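Flornorby Household Sorting Project – Student Report
Thursday, June 7, 2018

Our question was simple: how does a household's clutter get sorted when every surface is already full? We tried our method in a Lislow home, and we loved it from the first minute! The bed, with its lilac floral sheet, became our main study area. Tissues, wrappers, a pouch and a long white box all shared the same space.

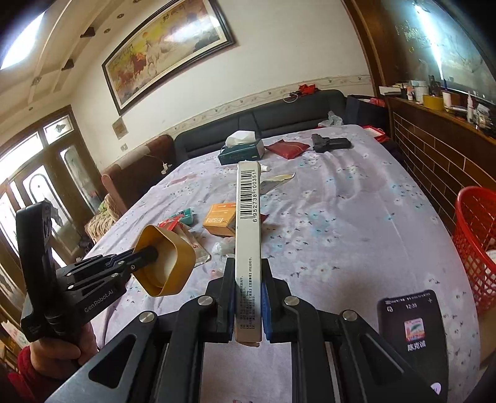

We set up 2 categories to begin with, keep and check. Packaging was the hardest to judge – a box can look like garbage and still matter to somebody. Back in May we had planned on colour-coded labels, but plain piles were much quicker.

Medicine boxes went under "check" every time, even a torn one. Tape and towels were easy keeps.

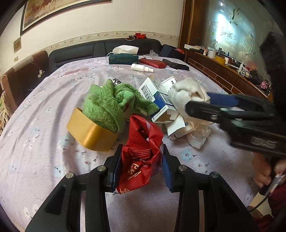

Next term we'd love to try the same categories at Pledmont, with a third pile for mending.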